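El registro del estampado: conversación con la responsable técnica de un taller de textil para el hogar

Oct 20, 2018

El taller de Plallo ocupa la planta baja de una antigua nave de hilatura y trabaja casi en exclusiva para el hogar: paños, manteles, fundas, delantales. Su responsable técnica lleva dieciséis años en la estampación y pidió que su nombre no apareciera en el texto, norma que la empresa aplica a toda la plantilla. La conversación giró en torno a la repetición del dibujo, la estabilidad dimensional y los motivos por los que una pieza correcta en la mesa de inspección vuelve devuelta por el cliente.

«El rapport es lo primero que se decide y lo último que se puede corregir», explica. En estampación rotativa, la circunferencia del cilindro fija la altura de la repetición. El taller trabaja con un desarrollo estándar de 645 milímetros, y todo dibujo que entra se adapta a esa medida o a un divisor exacto. «Cuando el diseñador llega con un motivo de medida libre, hay que escalarlo. A veces le gusta el resultado y a veces no, pero el cilindro no se negocia.»

La parte digital ha relajado esa limitación. Desde junio el taller dispone de una segunda línea, una Gamage de inyección que compró de segunda mano, destinada a tiradas cortas. La entrevistada no la considera un sustituto. «Por debajo de cierto metraje, digital. Por encima de 4.000 metros, rotativa sin discusión. Entre medias depende del número de colores y de la cobertura.» La cobertura, precisa, es el porcentaje de superficie que recibe tinta, y en los fondos completos encarece el metro más que el propio dibujo.

Preguntada por los fondos claros, responde que son los más difíciles. Un fondo oscuro disimula las barras de trama y las pequeñas diferencias de absorción – un fondo pastel las enseña todas. El control se hace con la tela plana, bajo luz normalizada, y se repite con la tela sin tensión después de un reposo de 18 horas. «Hay variaciones de tono que solo aparecen cuando el tejido se ha relajado.»

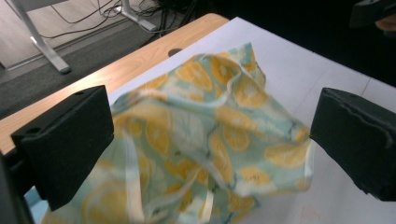

La inspección en plano tiene además un límite que el sector conoce y suele pasar por alto: el usuario casi nunca ve la tela plana. La ve colgada, doblada o hecha un ovillo sobre la encimera. Los cítricos son, según la técnica, un buen caso de estudio. En un estampado de rodajas de limón amarillas sobre verde menta pálido, el motivo es circular y de tamaño grande, y basta un pliegue para que unas rodajas parezcan mayores que otras. «El círculo es muy delator. Una hoja deformada sigue pareciendo una hoja. Un círculo deformado se lee como un error, aunque la tela esté bien.» Por eso recomienda probar los dibujos geométricos en caída antes de aprobarlos, cosa que pocos clientes piden.

El dobladillo ocupa otra parte de la charla. Un remate blanco sobre un fondo de color obliga a controlar la solidez al lavado con más rigor, ya que cualquier migración de colorante se detecta antes en el borde que en el campo. En el taller se cosen probetas con el remate definitivo y se lavan con el resto de la serie. «Si se ensaya la tela sola, se está ensayando otra cosa.»

Sobre el encogimiento es tajante. El algodón que compran bajo la referencia Irine llega sanforizado, con una variación residual declarada que ella vuelve a medir en cada partida. La urdimbre y la trama no encogen igual, y la diferencia convierte un motivo redondo en un óvalo. El ajuste se hace en el archivo, con una predeformación en sentido contrario. «Se estampa un óvalo para que el cliente tenga un círculo tras el tercer lavado. Al principio a los diseñadores les cuesta aceptarlo.»

El mayor volumen de reclamaciones llega, sin embargo, por el corte. Un pedido para Birkbridge, de 128 rollos, se rechazó en parte porque el confeccionista había cortado a contrahílo para aprovechar el ancho. El estampado estaba dentro de tolerancia y las piezas se torcían al secarse. Desde entonces cada rollo sale con la dirección de corte impresa en el orillo.

¿Qué cambiaría en las especificaciones habituales? Pide dos cosas: que la tolerancia de registro se exprese en milímetros por metro y no como valor absoluto, y que se indique siempre el estado de la tela en el momento de medir. «Recibo fichas con tres decimales y sin una palabra sobre si el tejido estaba acondicionado. Esos decimales no me sirven. Los devuelvo con una nota y espero la ficha nueva antes de montar el cilindro.»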